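Tellemness Book Room - reading night checklist
Feb 25, 2021
Checked by Aqeel Bhutto

Event: Marikar, the vampire novella, read aloud start to finish in the Pemdale translation. 34 seats.

1. Front door and stairs
OK. Handrail tight. Mat curls at one corner, taped for now. Needs new tape before the second night.

2. Exit signs
Both lit. The one by Poetry is hidden behind the Garus poster - move poster. Author's face does not need to be that big anyway.

3. Shelving
Gothic and horror bay leans. Wall bracket missing on top left. Took the hardbacks down to the bottom shelf, more than 600 pages some of them, would hurt. NOT passed. Re-check.
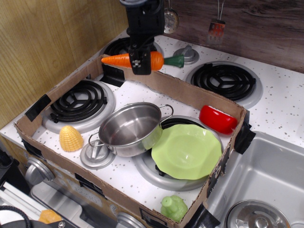
4. Candles
Reader asked for real ones for the castle chapter. No. Battery only. Same answer as August.

5. Seating
Aisle too narrow on the left, pull 3 chairs. Back row fine. One folding chair pinches, put it in the closet with a note on it. Somebody took the note off last time so write on the seat.

6. Reader's table and lamp
Cord runs across the walkway, reroute behind the lectern. Lamp gets hot, keep the typescript off it - loose pages, only copy with the translator's changes. 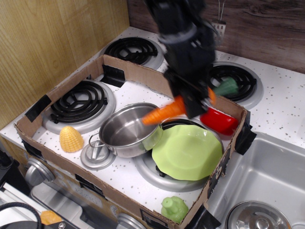
7. Kids' corner
Open during the reading, door shut, the book is not for them (the bathtub chapter esp). Picture books checked for staples and torn boards, 5 pulled. Play kitchen goes on the list too: stovetop with the coil burners, steel pot, green plate, the orange carrot with the leafy top. Wipe down all of it and look for cracked edges on the plastic. Shelf above the beanbags OK.

8. Sound
Mic stand wobbles. Sandbag on the base. Test volume with the heater on, last reader was inaudable for the whole of chapter two.

9. First aid box
Bandages low. Reorder.

Open items: 3, 6, poster. Rest can go ahead. Will look at the bracket again before doors.

A.B.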